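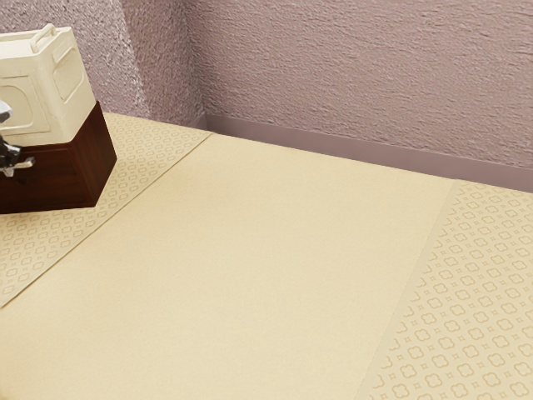
On 25/04/2023, a list member in Vadari wrote:
> Has anyone else moved their shared allotment water over to the Warrier meters? Our bill for the first quarter came to 1449 and we can't see how. There are 16 plots on the line and two of them have been empty since the fall. The old flat rate was nowhere near that. I was told the meter reads in units of ten, but the sheet that came with the bill says single units. Which is it?

Single units, at least on ours. The Flirkska gardens switched over last July and we had the same argument. The "times ten" note belongs to the older dial and should have been crossed out on the sheet they mail with the bill. Call the billing desk and ask for the opening reading in writing. Ours had been typed in with a digit missing, and the correction took two billing periods to show up.

Before you call, shut every tap on the line and read the meter last thing in the evening and again first thing in the morning. If the number moves, you have a leak and the bill may be right. On our line it was the joint behind the compost bays, where the pipe comes up out of the ground. The soil there never looked wet to any of us.

As for the empty plots, they still pay the standing charge here. We split it among everyone – not popular, but simpler than chasing people who have left. Some sites cap the branch pipe and get the charge dropped. I don't know if Vadari allows that.

One more thing. If your site has the Telent timer on the main valve, check the clock after any power cut. It goes back to midnight and runs the whole morning cycle at the wrong hour.

I can send our spreadsheet for splitting the bill if that would help. It needs the plot sizes filled in, and the second tab is out of date.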